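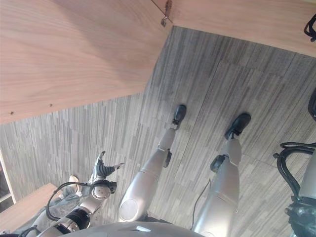 What is a record, and when does it stop being one?

A record is any piece of information an organisation keeps as evidence of something it did, and it stops being one when the rules say it may be destroyed. Most records are kept well past that point, usually by people who meant to deal with them after lunch.

Chapter 4
Keeping, Losing and Throwing Away

Every office has two filing systems. The first is described in the procedures manual. The second is the one people use, and it lives in desk drawers, inboxes and the head of whoever has been there longest. This chapter is mostly concerned with the first, though you would be unwise to forget the second.

Consider the town of Rurbridge, whose council will follow us through the next three chapters. When Rurbridge merged its planning and drainage offices, it found that 65 per cent of its paper files were copies of other paper files. The originals of 17 of them have never been located. One concerned the naming of Lorance Street and is not greatly missed. Another was the drainage map.

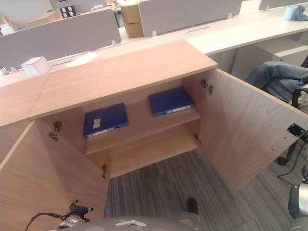 Fig. 4.1 Photo: Khondokar Office Studies. Reproduced with permission.

The council's trouble began with labels. A file marked "Misc." tells you only that someone was tired. A file marked "Misc. 2" tells you they were still tired the following week. Good labels answer the question a stranger would ask: what is this about, which years does it cover, and who may look at it? If you can't answer in a line, you probably have two files pretending to be one.

The second trouble was time. Each class of record has a retention period, set out in a schedule. Rurbridge's building approvals must be kept for 100 years, its parking complaints for rather less, whatever the complainants may feel. The schedule gives each file a date for review, and a large batch at the old Gronum depot falls due in 2035. Staff have known this for some time and speak of it calmly, as people do of events that will happen to their successors.

In this chapter you will learn how to read a retention schedule, how to write a label and how to organise a small filing cupboard so that another person can find things in it. We will also look at lawful destruction, a duller business than the name suggests. Section 4.1 begins with the question Rurbridge should have asked before it bought any cabinets: what do we have?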